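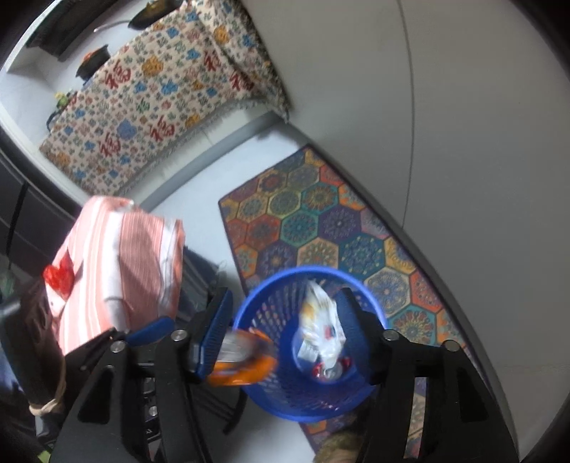 Week two with the Flernix hand gripper, and I have become a person who throws away candy wrappers with equipment.

Some background. In November I sent back the Druneck, a gripper of the same general type, after its trigger developed an opinion about being pulled more than halfway. Druneck refunded me without a fight and I swore off the category. Then Amnuay Srisuk, who used to solder next to me and now sells small automation kits under the name Olletti, mailed me a Flernix and told me to keep it as long as I liked provided I wrote something. I'm not being paid. I did get a bag of tamarind candy in the box, so weigh my words accordingly.

The kit is meant for people who want to teach a robot arm to do chores by doing the chores themselves first. You hold the gripper, you tidy your living room, the recordings go into the software, and at some later date an arm with the same fingers is supposed to have picked up the idea. I own no such arm. Olletti will rent you one by the month, and I looked at the price and went back to tidying.

So what I can review is the hand end. The jaws are black, with ridged blue pads on the inside faces, and the pads are the best thing about it. The Druneck had smooth fingers that would grab a mug fine and then lose a sock. These will hold the crinkly end of a wrapper, a thing with no weight and no shape and every intention of sliding out. I tried wrappers because they seemed unfair. Out of 60 pickups off the rug I fumbled 9, and at least a few of those were me showing off.

Letting go is another matter. Open the jaws slowly and light plastic tends to hang on to one pad, so you stand over the wastebasket giving the tool little shakes like a man with a thermometer. Open them fast and the wrapper leaves in a direction of its own. The trick I settled on is to get right down over the rim and open with a snap. The blue mesh basket is wide at the top, which I recommend to anyone taking up this hobby.

The linkage is held together with plain round screws. After the first 100 or so squeezes I felt a bit of slop in the left jaw and went looking for the driver. The manual says to check them "regularly" and leaves the rest to your conscience. A quarter turn fixed it. I would have liked a dab of threadlocker from the factory, and I told Amnuay this, and he said I was the second person to say so, and I asked what happened to the first.

Weight: fine for ten minutes, then your wrist starts composing a letter. The grip is molded for a hand larger than mine. My wife's hand is smaller still and she held it for one wrapper, set it on the sofa, and picked up the next one with her fingers in a pointed manner.

The software is called Chaiyaporn, after the founder's hometown as I understand it, and it's fine. It flags takes where you moved too fast. It flagged a great many of mine. You can delete a bad take with one click, and undo that with four. Exporting worked the first time, which I'm noting because with the Druneck it never did.

Would I buy it? If I had an arm, or a lab, or a niece with a science fair, yes, and I'd buy spare pads with it. For a man alone with a bag of candy it's a lot of tool. I've asked to keep it another month anyway. I want to try socks next, and there's a drawer of takeout chopsticks I've been putting off.

Posted 24/04/2022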